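Alitz – ejemplos de manipulación de procesadores con cámara de muñeca

LÉEME del conjunto de datos
Última revisión: 2019-10-03
Mantiene: Charito Lumanlan

Hola, y gracias por descargarte esto. Soy Charito y llevo el conjunto Alitz desde que era una carpeta con nombre vergonzoso en mi disco duro. Lo que sigue es lo que me habría gustado leer a mí antes de empezar a entrenar con datos de otra persona, así que va todo mezclado: lo bueno, lo feo y lo que todavía no sé.

Qué hay dentro

Alitz reúne demostraciones teleoperadas de una tarea muy concreta: coger un procesador de escritorio con una pinza de dos dedos, llevarlo hasta un útil de montaje y dejarlo en su sitio. Hay unos 2000 episodios, cada uno en su propia carpeta. La vista principal es la de una cámara pequeña montada en la muñeca del robot, y con ella van las posiciones articulares, la apertura de la pinza y las órdenes que mandaba quien teleoperaba.

No hay fuerza ni par. Me lo preguntan mucho y la respuesta sigue siendo no – el sensor que teníamos daba tanto ruido que preferí quitar la columna antes que dejar números que alguien se fuera a creer.

Cómo está organizado

Cada carpeta de episodio lleva dentro:

video_muneca – los fotogramas de la cámara, ya comprimidos
estado – articulaciones y apertura de la pinza, con su marca de tiempo
ordenes – lo que pedía la persona en cada instante
notas – texto libre, a veces vacío, a veces con quejas mías

El campo "resultado" está en el índice general y puede valer "bien", "mal" o "dudoso". Los dudosos son los que más discusiones han provocado en casa. Si la pieza quedó apoyada pero ladeada, es dudoso. Si hubo que empujarla con la pinza cerrada para que entrara, también. Si se cayó al banco, es mal, aunque luego la persona la recogiera con mucha elegancia (que alguno hay, y da gusto verlo).

Cómo se grabó

Teleoperamos entre dos personas, Sebastian y yo. Y se nota, ya os lo digo: yo me acerco despacio y corrijo mucho al final, Sebastian va directo y casi no titubea. El índice tiene una columna "operador" para que podáis separarnos o equilibrarnos. En mis primeras pruebas mezclé todo sin pensarlo y la política aprendida hacía una cosa rarísima a medio camino, como si dudara entre los dos estilos. Separando por operador desapareció. No digo que sea una ley general, digo que lo probéis.

El procedimiento era siempre el mismo. Se arranca la grabación con la pinza abierta, se coge la pieza por los cantos, se sube a la altura de aproximación, se orienta y se baja. La grabación se corta cuando la pinza vuelve a abrirse y se ha separado del útil. Lo de cogerla por los cantos es importante: los episodios en los que un dedo acababa encima de la tapa metálica están marcados con "agarre_malo" y por defecto el cargador se los salta. Si os interesa aprender a recuperarse de errores, activadlos, que para eso los guardé.

Las sesiones de mayo se grabaron con una versión anterior de los dedos, con menos textura en la zona de contacto, y la pieza resbalaba más. Son 37 episodios y llevan la etiqueta "dedos_v1". Yo no los uso para entrenar, pero para evaluar si un modelo detecta un deslizamiento me han venido de perlas.

Particiones

Hay entrenamiento y validación, y ya está. La validación se eligió por sesión completa, nunca por episodio suelto, porque dentro de una misma sesión la luz y la posición del útil apenas cambian y os saldrían unas cifras preciosas que no significan nada. Por favor, no lo volváis a barajar todo junto. Lo hice yo una vez, presumí del resultado en una reunión y todavía me lo recuerdan.

Cosas raras que os vais a encontrar

Reflejos. El aluminio brilla muchísimo, y la tapa del procesador también tiene lo suyo. Según el ángulo de la muñeca, los perfiles del fondo se ponen casi blancos. Probé a tapar los perfiles con cartulina y el modelo luego se perdía en cuanto la quitábamos, así que los dejé al aire.

Texto ilegible. Si pensabais leer el modelo del procesador en los fotogramas, olvidadlo: a esa distancia y con esa cámara las letras suelen salir borrosas. El índice tampoco guarda qué pieza era en cada caso.

La pinza ocupa mucho. Toda la parte baja de la imagen se la comen los dedos y los eslabones. Hay quien recorta esa zona para ahorrar píxeles; a mí me va mejor dejarla, porque ver los dedos le da al modelo una pista bastante buena de la apertura real.

Relojes. El vídeo y el estado vienen de 2 máquinas distintas. Están alineados por software, pero en episodios largos se va acumulando un pequeño desfase. El cargador lo corrige con interpolación – si escribís el vuestro, acordaos de esto antes de pasar una tarde entera buscando un fallo en la red.

Para qué sirve y para qué no

Va bien para aprendizaje por imitación, para preentrenar codificadores visuales con vista de muñeca y para estudiar la fase de aproximación, que es donde más variedad metimos. No lo usaría para nada que tenga que funcionar con piezas buenas y caras sin alguien al lado con la mano en la parada de emergencia. Tampoco esperéis que generalice a otros útiles: el nuestro es siempre el mismo diseño, atornillado más o menos en el mismo sitio.

Conjuntos hermanos

Caston usa la misma pinza con conectores y cables planos. Está más verde, pero el formato es idéntico y el cargador lee los dos sin tocar nada. Isturton es la herramienta con la que revisamos y etiquetamos los episodios; si queréis corregir una etiqueta, abrid el episodio ahí, exportad el parche y mandádmelo. Los parches pequeños los acepto casi siempre. Los de cambiar el nombre de todas las columnas, no (sí, ha pasado).

Pendiente

Añadir una segunda cámara fija. Grabar con luz de tarde. Volver a etiquetar los dudosos de las primeras sesiones, que los hice con prisa. Escribir de una vez el ejemplo de carga por lotes que llevo prometiendo desde el principio.

Si encontráis un episodio roto, decidme el número de carpeta y en qué fotograma se estropea, ¡con eso me ahorráis muchísimo tiempo!
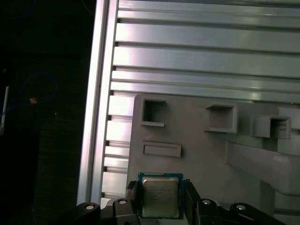
Vista de muñeca: procesador sujeto por los cantos frente al útil gris, con los perfiles de aluminio detrás.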